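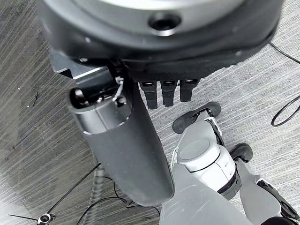
Matte black, with a glossy edge around the socket.

Filed under: Finishes, Workshop notes
Print this post | E-mail this post

The lamp is a Hultar floor model, steel, with a weighted base and a two-part arm. The original finish was a satin black that had gone shiny wherever people touched it and chalky on the top of the shade, where the sun from the south window reaches it. I stripped and repainted it in June. These are the notes, mainly on the gloss problem, which took up most of the time.

Flat and gloss black differ mostly at the surface. A gloss film dries smooth enough to reflect light in one direction, so you get a hard highlight and very dark areas everywhere else. A flat film has fine particles in it, usually silica, which sit at or near the surface and scatter the light. The scattered light reaches your eye from every angle, and so a flat black seen in a bright room often looks grayer than a gloss one. People buy flat paint to get a deeper black and are then disappointed. With one small light source and the reflection pointed somewhere else, gloss is the darker of the two.

Rubbing a flat film presses down or wears off the high points and it becomes glossy in that spot. You can't wash it back. Polish makes it worse, and so does any cleaner that leaves wax behind. The shiny patches on the Hultar were at the switch, the arm joint, and a band on the upright at the height where a hand goes to move it.

Stripping

I used a gel stripper on the base and upright and did the shade by hand. The base came off in one pass. The upright needed a second coat of stripper near the foot, where someone before me had touched it up with what looked like stove paint. The shade is thin spun steel and I didn't want a scraper near it.

After stripping, the base alone weighed 1,405 grams on the kitchen scale. I wanted a before-and-after number for the film. The scale reads in whole grams and drifts by more than a coat of paint weighs, so the number is useless, but I had written it on the tape and it is in the notebook now.

Wipe down with mineral spirits, let it flash off, then wipe again with alcohol and a clean cloth. Bare steel will rust overnight in my garage in a wet month. Prime the same day.

Primer

Gray etching primer, two light coats. Red oxide is fine too, but it shows through at the edges if you sand through the color, and I always sand through somewhere. The seam around the base is where it happened this time.

I sanded the primer with 800 grit, wet, by hand. For a flat topcoat that is finer than necessary. Flat paint hides sanding scratches well and hides dents badly, which surprised me the first time. Scratches are small compared with the texture of the film, so they vanish into it. A dent changes the brightness over a wide area, and the eye picks that up even without a sharp reflection. I filled one on the shade and left one underneath.

Topcoat

I tested three cans on scrap: the Drasgate flat, the Drasgate satin, and the store brand from Cuypers, whose label says only "matte." The words on the cans mean very little from one maker to the next. Gloss is measured by bouncing light off the surface at a fixed angle and comparing it with a polished black glass standard. Low-gloss finishes are read at a steeper slant, close to grazing, since the ordinary angle can't tell one flat paint from another. None of the three cans printed a reading.

Lacking a meter, I held each scrap at eye level, nearly edge-on, with a window behind it. Every flat paint gets shiny at a low enough angle. The useful comparison is how low you have to go before the window bars show up in the surface. The Drasgate satin showed them right away. The Cuypers can showed them at a moderate tilt. The Drasgate flat held out until the scrap was almost level with my eye. Turned a full 90 degrees, with the light coming from the side, all three looked alike. That is the position most people use in a store.

I went with the Cuypers paint. The Drasgate flat was the better black and it marked when I dragged a thumbnail across it after a week. A lamp that gets moved every evening shouldn't have that finish. For a picture frame I would choose it.

Three coats, 10 minutes between them. The can gives a window for recoating, and past it you have to wait two days or the solvent lifts the earlier coat. I have wrinkled enough parts by ignoring this that I now set a timer.

Uneven gloss

The second coat on the upright dried with glossy stripes. There are several causes and they look the same when dry:

The can wasn't shaken long enough, so the flatting agent stayed at the bottom.
The coat went on too wet and the particles sank before the film set.
Passes overlapped too much in some places and too little in others.
The air was humid and the film skinned over slowly.

Mine was the second one, I think. The stripes lined up with the places where I slowed down at the end of a pass. The fix is to keep the can moving past the end of the part before releasing the nozzle, and I know this, and did it wrong anyway. The third coat went on dry and from farther back, and covered it. Sanding a flat topcoat to even it out does nothing good. You get a dull gray patch that needs another coat.

Full cure is a month. The lamp went back to the corner after ten days, and I moved it by the base. The switch collar I left in gloss enamel, brushed, since it was going to end up glossy regardless.

I still owe a post on the cord replacement. The old one was the Karetance type with the molded strain relief, and getting it out of the upright required a drill.

Comments (3)

Estrella Bañuelos wrote:
On wrinkling, temperature matters as much as the recoat window. My garage is cold until noon and I get it even when I follow the can. I bring the parts indoors the night before now.

dplatt wrote:
Did you try a flat clear over gloss black? Easier to keep even in my experience, though it goes milky in the corners if you load it up.

mo_r wrote:
Which grit did you use on the filled dent before priming? Mine always leaves a ring.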